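Budgeting for a countertop robot is the part of home and small-lab automation that gets the least ink, so I've tried to put it all in one entry. I've bought equipment for this kind of setup more than once, and I got the first budget badly wrong. The arm is the number everybody looks at, and it's the easy one!

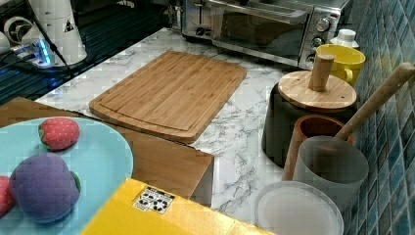
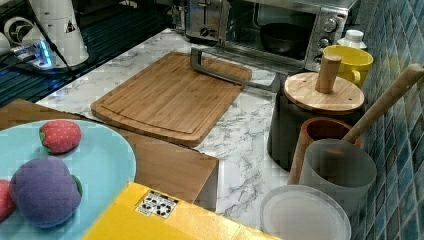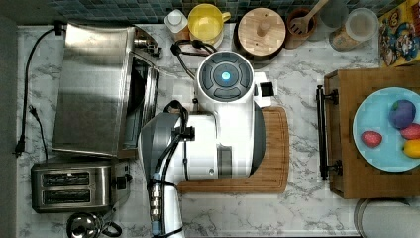

Kitchen counter work: cutting board, toaster oven, plush fruit on a blue plate.

*Written for the Plurnstead Automation Wiki by the equipment planning editor. Last revised in November.*

## What the term covers

By "countertop robot" I mean an arm that does its work on a normal kitchen or bench surface, around ordinary household stuff. Bigger machines on rails or in cages have their own entry. Planning for one of these usually means four budgets that people mash into one: the arm, what goes on the end of it, the place it works in, and the things it handles.

## The arm

Quotes vary a lot, and they vary in what they leave out. The last one I got from Tekin had the controller in it but no mounting hardware, and the Flakano quote was the other way around (I only noticed on my second read, with a coffee in me). Ask for a line-by-line list before you compare totals.

Reach matters more to me than payload. Kitchen objects are light, but counters are deep, and a back row of canisters and mugs is farther away than it looks on a floor plan. I tape out the work area on the counter at full size and measure from the spot where the base would go.

## Grippers and spares

Buy the second set of fingers with the first one. My worst delay so far was a replacement finger that cost $49 and took 3 weeks to come, and the whole setup sat there waiting for it. I now keep one spare of anything that touches a countertop.

Cables go here too, in my book. They get pinched and tugged, and people forget to price the clips that hold them along the arm. My last order of clips, ties and extra leads came to $452, almost as much as the camera mount, and I'd do it again.

## The workspace

Using a real kitchen is cheaper than building a fake one, right up until you need to move something. Things I now put on the list early:

- outlets, and where each cord will run
- a base that can be clamped without drilling into stone
- lamps, if the counter is shiny or the backsplash is glossy tile
- floor space behind the arm for a person to stand

Reflective surfaces deserve their own line. A steel toaster oven is a lovely thing to practice around and a real pain for some depth cameras, so if you can borrow a camera and try it on your own appliances first, do it.

## Props and consumables

Small money, but it never stops. Plush fruit is my favorite purchase in this whole category: it's soft, it's cheap, it doesn't rot, and you can drop it all day. Plates, cups and lids I buy in doubles, same color, same store. Anything with an odd shape (a mug with a handle, a canister with a tall knob on top) is worth having early, before you've settled on a gripper, so you can see what the fingers have to get around.

I set aside $600 a year for this and it has held up okay, though it doesn't include the appliances.

## Renting first

Korkevmont rents arms by the month, and I'm a fan of doing that before buying. You learn where the cords go. You also learn how loud the thing is at six in the morning, which the brochure skips. Check whether the rent counts toward a later purchase, and get the answer in writing.

## See also

Gripper selection; Bench power and cable routing; Service contracts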